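Skultholm Garment Steamer: three months of lazy ironing

Posted 2018-05-19 by Farzana Akanda

I should say up front that I hate ironing. I have hated it since I was old enough to be trusted with a hot thing, and the board in my closet squeals when you open it, so for years my method was to hang a shirt in the bathroom, run the shower and hope. My mother-in-law thinks this is a scandal. She may have a point.

So when my friend Menaka told me she had given her iron away and gone over to a handheld steamer, I was interested. She has the Plarnness, the one with the long hose and the stand, and she loves it, but I live in a one-bedroom and I am not giving up floor space to something that looks like a coat rack. I went for the Skultholm instead. It cost me $50 at the hardware store near work, and I've used it most mornings for 3 months now, so I think I've earned an opinion.

The good stuff first! It heats up fast. I fill it, plug it in, go and put the coffee on, and by the time I'm back it's hissing away. The tank pops out from underneath so you can fill it right under the faucet, and it holds enough for two shirts and maybe a pair of pants if you don't dawdle. The cord is long, long enough that I can reach the bedroom door (where I hang everything) from the outlet behind the dresser. My old iron could never do that.

It's also lighter than I was expecting. Full of water you do notice it after a while, and if you were doing a whole family's laundry I think your wrist would have something to say about it. For one person's work clothes it's fine.

Now how it does on different fabrics, which is what I wanted to know before I bought it and couldn't find anywhere. Rayon and anything floaty: wonderful, the creases just fall out. Knits are good too. Polyester blouses, perfect. Cotton shirts are so-so. You can get them to where they look like you tried, but you won't get a crisp collar or a sharp cuff, and if you have a job where that matters, keep the iron. Linen, forget it. I spent 12 minutes on a pair of linen pants and they looked exactly as annoyed with me as when I started.

It does spit. Not constantly, but if you tip it too far forward you get a little dribble of water down the front of whatever you're steaming, and on silk that would make me very nervous. I've learned to keep it upright and give it a few puffs into the air first. The manual says to do this, on page two, and I read page two after the dribble.

The trigger lock is my other gripe. It's a tiny slider under your thumb, and it's stiff, and with the mitt on (you get a heat mitt in the box, kind of thin but it works) I can't move it at all. I end up holding the trigger down the whole time.

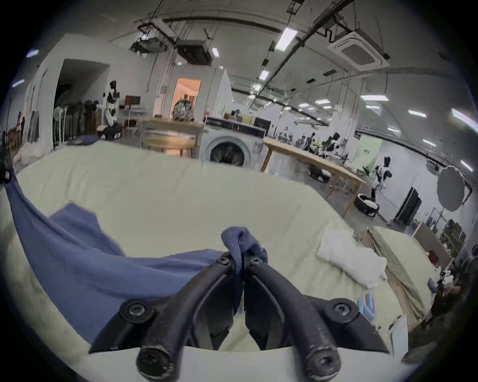

Bedding was the one job I hadn't thought about when I bought it, and it's where I've ended up using the steamer a lot. I don't do the whole sheet, I'm not a hotel. I just spread things out on the bed and go over the part that folds back over the blanket, since that's the only bit anyone sees. What helps is having something thick and padded underneath, like that big cream-colored layer, and pinching up a fold of the cloth so you can pull it tight while the steam goes through. Works on a blue-gray cloth like that one, works on my white pillowcases. Just go slowly and let everything dry before you make the bed — damp sheets at bedtime are horrible.

One thing about water. We have very hard water in this building and by the second month I was getting white flecks on my black skirt. A vinegar rinse sorted it out, and now I use filtered. The Cliltum steamer, which my coworker Piyumi has, comes with a little filter cartridge you swap out, but the cartridges cost extra and she says they're always out of stock. I'd rather fill a jug.

Would I buy it again? Yes, for the price. If they fixed that slider I'd be telling everybody. Menaka still says I should have gotten the Plarnness, and she's welcome to come over and find somewhere to put it.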